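Third evening on the mail server and I'm tired. Quick notes before I forget what I did.

So Noltico dropped support for the old key format. No warning, just a line in the changelog. Everything I encrypted before December won't open on the laptop anymore. Opens fine on the desktop — still on version 2, not touching it.

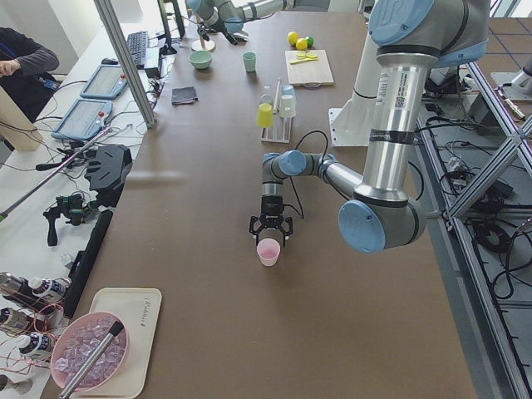

Sabina says export the lot, re-import with the legacy flag. Tried that. 19 keys went in, five came back "untrusted" and one of those is my own. Great. Also the passphrase prompt times out if you type slow, and mine is long becuase I listened to Hagos.

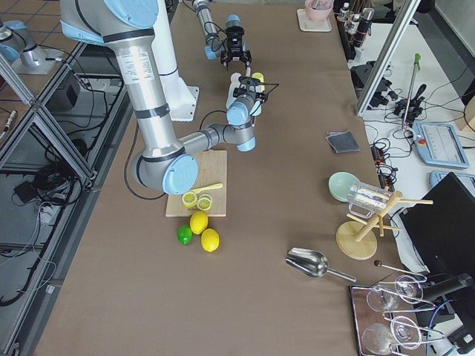

Backups are the other thing. The private key sits on one USB stick in a drawer, which is dumb and I know it. Paper copy is next. Brown paper like what's spread over that tabletop would do, I don't care, as long as it's ink and not in the same drawer. Myroslav prints his as a QR code but his printer works.

Still to do: revoke the old key, tell Orysia the new fingerprint by phone (not by email, duh), set an expiry this time. Might look at Trolitz if teh import fails again Tuesday.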